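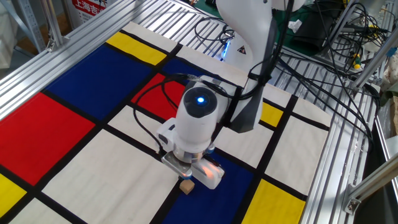
Anežka Štěpánek waters her squash beds at Gutport on a timer. "Two lines per bed, 15 minutes, before sunrise," she said. The soil is sandy and drains fast.

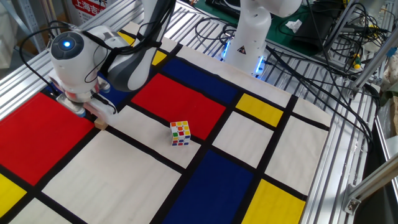
She plans the beds on paper in July. Each crop gets a rectangle, and the paths between them are drawn as thick black lines, like the ones on the mat. "Beans go next to the path. I pick those daily."
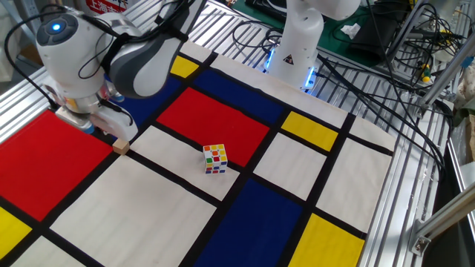 Patterned mat on aluminum slats.

Mulch is straw, laid 2 inches deep. She tried bark from Tremel and stopped. "It held slugs. I lost 43 seedlings." 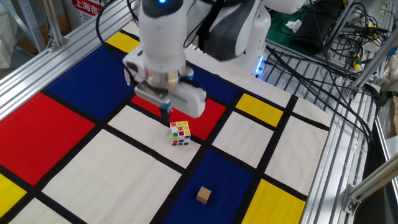 Rubik's cube on a white square of the mat.

Her fall garlic is already ordered: 400 cloves, hardneck, to go in after the beans come out.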